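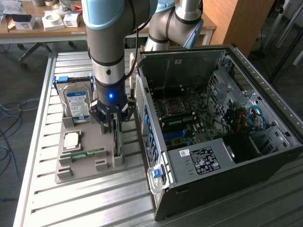

Old desktops and the parts worth keeping

May 3, 2020

I have been putting off the computer pile since March. It was two towers and a box of loose parts, and last week I finally started on the first tower, the black one. It used to run the label printer at the Louro shop, and it came to me for free when they closed the back office.

A desktop case is easiest to work on lying on its side with the panel off. Everything faces up and you can reach the memory slots without bending your wrist around the power supply. The wires are the annoying part. They end up in one bundle on the side near the drive cage, and I have learned to leave them alone until I know where each one goes.

For years I put parts on a towel. Don't do that. Memory slides off, and a processor set down on cloth picks up lint. Now I use a gray plastic tray with molded slots. The hard drive stands up in one slot, the processor goes in a square recess with the metal side up, and the memory sits between clips. I can see at once what is out of the machine and what isn't. I ordered mine from Okach for 22 dollars, plus shipping, and it took 17 days to get here.

The blue plastic rails stay on the drive. I used to pull them off and toss them in a jar, and then I could never find a matching pair. A 3.5-inch drive with its rails attached goes straight back in the cage – no screwdriver needed.

A few notes on the memory, mostly for myself. Hold it by the edges. Open the latches at the ends of the slot first, then line up the notch, then press down evenly. It takes more force than you expect and I still wince when it clicks. If the computer beeps at you afterward, take the module out and seat it again before you decide it is dead. I threw away a good one that way once.

The processor I handle as little as possible. The old paste comes off the top with rubbing alcohol and a coffee filter. I had a tube of Vesden paste in the drawer that was still good.

The plan is to put a plain Linux install on this one and keep it in the basement for scanned photos. There are 266 of them so far, in a folder on my laptop, and I have 14 envelopes left to scan. The old drive is fine for a second copy, but I wouldn't trust it with the only one.

The second tower is a Sironis with a cracked front. I haven't opened it yet. I'm hoping the power supply is the same size, and if it is, that goes on the shelf as a spare and the rest goes to recycling.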